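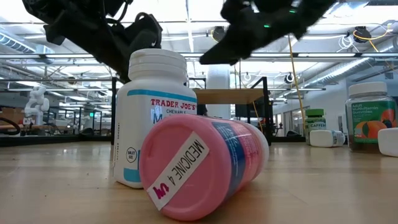 Bottle set on the wooden table, both arms over it.

February 2019

Spent the morning on the equipment list with Samina Magsi. She wants it down to one page before it goes up for approval.

Grippers first. We need spare fingers for both arms. Clalleck quoted 62 a pair, Pinano 80 for what looks like the same part with a longer lead time. Going with Clalleck unless the mounting holes are different. Must check the drawing before ordering.

Objects. Pill and vitamin bottles are cheap but we have bought them piecemeal and the receipts are all over the place. Proposed one line for the year, nearly 1,000, to cover bottles, jars and replacement caps. Mix to stay as it is: some upright, some on their sides, at least one clear jar. Samina asked whether we could use empties. Said no for the gummies, the weight matters for the grip settings. Empties are fine for first tries.

Cables. Ververidis can make up a longer set for the left arm. No price yet, chase.

Second table: put off. The Cliseo frame would fit the bay but it uses up what we had kept back for servicing, and I would sooner have the service contract.

To do: send Samina the Clalleck part numbers, ask stores about order 101, move the tape and marker pens to the consumables line.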